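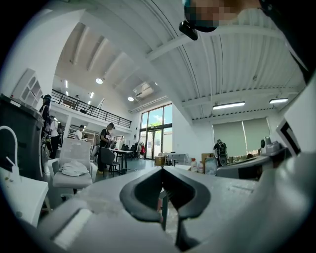

Folding, Wiping and the Trouble with Socks: A Conversation with Babak Alipour

Babak Alipour has been trying to get a machine to clear a kitchen table for longer than he likes to admit. He laughs when I bring it up, then gets up to refill my tea before I've finished the first cup, and I can't help feeling that this is part of his answer.

"You see, I looked at your glass from over there and I knew it was low," he says, sitting down again. "I didn't pick it up and weigh it. I have spent two years on that look."

We are talking in March, a little after four in the afternoon, and the question I came with is the one my mother asks me every time I write about this subject. Can they do the chores yet? Alipour, who runs the home tasks side of a small outfit called Zorkley, has a mother too, so he is patient with it.

"I tell mine that it can do a chore," he says. "One. If the towel is the towel it knows and the table is the height it knows, you will be very happy with the folding. Then she asks about fitted sheets and I change the subject."

The towel is his favorite example and he comes back to it all through our talk. The group's current system, Evo, learned from people doing the job with a gripper in their own hands, over and over, in ordinary clutter. Alipour is fond of the clutter. He used to tidy up before every session, he tells me, until his colleague Shahram Kiani asked him whose house he thought he was preparing for.

"Shahram has three children," Alipour says. "He said, come and see my counter at breakfast, then tell me where you want to put your clean white table." 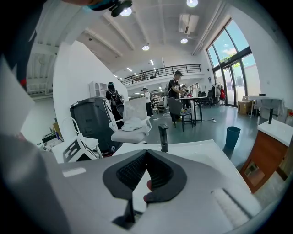
Kiani joins us at about this point, still in his jacket, and turns out to be the gloomier of the two, though very good company. He came over from shop work. Before Zorkley he looked after stock at Mohammadi, a housewares store, and he still thinks in terms of shelves and aisles and the hour before opening.

"In the shop, people imagine the hard part is lifting," he says. "A box you can lift. The hard part is that a customer has put a mug back with the bowls, and behind the mug there is a glove. What is the glove doing there? A boy of sixteen knows to take it to the front desk. I would not know how to begin writing that down."

He did try. Last year the two of them ran a shelf-restocking trial with Troltevis, a distributor that was curious and, Kiani says, very kind about the results. The machine put out 845 items over the trial and was slow with nearly all of them. Its best stretch was 60 items without a person stepping in, all of them the same square tin. Then came a bag of rice, which slumped, and Kiani remembers getting up from his stool.

"I was proud of the tins, though," he adds. "I took a few home."

Would either of them have one in the house? Alipour says yes at once, for wiping down and for carrying laundry from one room to another – he would forgive it a great deal for the laundry. Kiani wants to wait. He mentions the socks, 13 of them, that he once brought in from home to see what the machine would make of an odd number. It paired 12 rather nicely and went on holding the last one.

"I have done the same thing myself," says Alipour, "standing by the dryer."

They argue for a while about whether that counts as a failure, and the tea goes cold, and Alipour gets up again to put the kettle on.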